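Skondham FAQ: stuck and lost agents after the Karam update

Print this page | E-mail this page

Darcy Rakena and Ayantu Tufa look after this page. It covers the navigation fault in the simulated house.

What went wrong?
After the January update to Karam, our path planner, the virtual robot began stopping in open floor and reporting that it was blocked. In other runs it walked into wall corners and kept pushing until the episode timed out.

How many runs were affected?
We replayed 3,000 episodes and 1,713 of them failed. Most had passed on the old version.

What was the cause?
There were 2 faults. Karam was reading an out-of-date map, so walls that had been moved in the house were still in their old places. The collision check also ignored contacts at the very edge of the body, which is why the agent didn't back away from corners.

Was any real robot involved?
No. Everything ran in Lilora, our simulator. The same planner was due to go on the machines at Dondstead, and that has been put on hold.

Can I trust results from before the update?
Yes. Results from the new version — anything logged after the January change — should be thrown away and run again.

Which parts of the house should I test?
Start with bare floor next to projecting corners, then doorways, then the furnished rooms. These views are all from the same house. 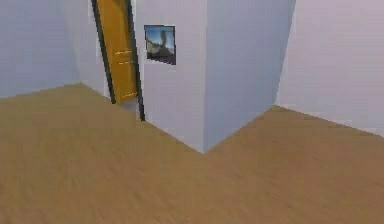
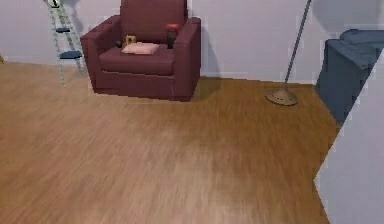
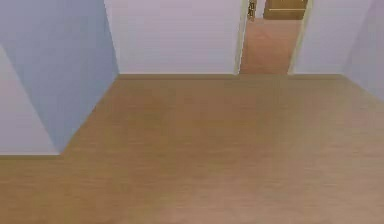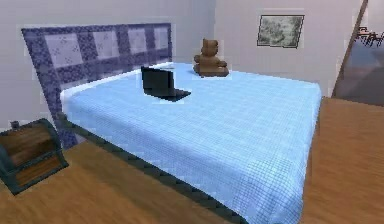
How do I get the fix?
Update Karam, delete the saved map and let Lilora build a new one. Restart before your first run. Keeping the old map will bring the fault back.

It still gets stuck. What should I send?
Send the episode log, the map file and the last 8 seconds of replay. Please don't trim the log.

Contact us | Copyright Skondham | Back to top

We use cookies to remember your settings. Accept | Decline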